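The Back Office at Rillcombe: Tidying Up, November

Welcome back to the Rillcombe pages, and thank you for all the kind notes after the kitchen gallery, which I have read and will get around to answering. The back office was next on the list and we gave it 2 long afternoons this month, with the radio on and far too much coffee, and I have been looking forward to putting this page up ever since.
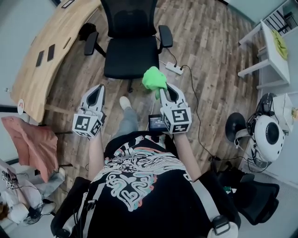

The lime-green cloth, with the curved desk and the mesh office chair farther back.

Now for the notes, and as usual I've gone on a bit.

The cloths. I am very fond of a bright cloth. Gray ones and white ones vanish the moment you put them down, and I have spent more of my life than I care to admit hunting for one that was draped over the arm of a chair the whole time. You could find the green one with your glasses off! The yellow one is on the top shelf of the white shelving unit over on the right. In our house rules green is for dusting and yellow is for desks and tabletops, and they go through the wash separately because the green lost a little of its color into a load of dish towels once and I still hear about it.

The desk. The big curved one in light wood is my favorite thing in the room. It came out of the old Cosgrove building when they were clearing the upper floor, and getting it through our door took a whole morning, a borrowed blanket and some language I won't repeat here. The dark cutouts along the edge gather fluff like you wouldn't believe, so I go around those first with a dry cloth and only then do the top with a damp one. The round white sticker with the red logo on the front corner is staying put. I've been asked twice whether I want it off and I really don't, I'd miss it.

The floor. Wood-look planks in mottled browns and grays, and for a working room I couldn't be happier with them. They are forgiving about crumbs (maybe too forgiving) and they look nice again after one pass with the flat mop. We laid them in the big room first and liked them so much that we kept going down the hall until the boxes ran out. I do the floor last, starting at the far wall and working toward the door, and I try to remember my coffee before I start.

The chairs. Black mesh is comfortable, and it also holds dust in every little hole. A soft brush works better than a cloth. Do the backs first, then the seats, then give the armrests a proper wipe, as that is where everybody's hands go. The chairs get pushed wherever people need them over the day and we've given up on assigning places.

The cables. The white power strip still lives on the floor to the right of the office chair, with the black cable curving away from it across the planks. I have a plan involving clips, and a nice packet of them from Plerkow in my drawer, 8 to the packet, so that will be a job for the next rainy afternoon. For now I lift the cable to mop under it and lay it back down again.

The bag under the desk. Please, if you keep a bag under the desk, pick it up on cleaning days! A row of hooks by the door is on my wish list, along with a taller bin and a lamp that doesn't buzz.

Next up is the supply closet at Fovside, where I'm told there are paint cans older than I am. If you have a good way of storing folded cloths so that the pile doesn't slide over every time you take one, do write to me through the contact page. I've tried rolling them and I've tried a basket, and I'm open to anything.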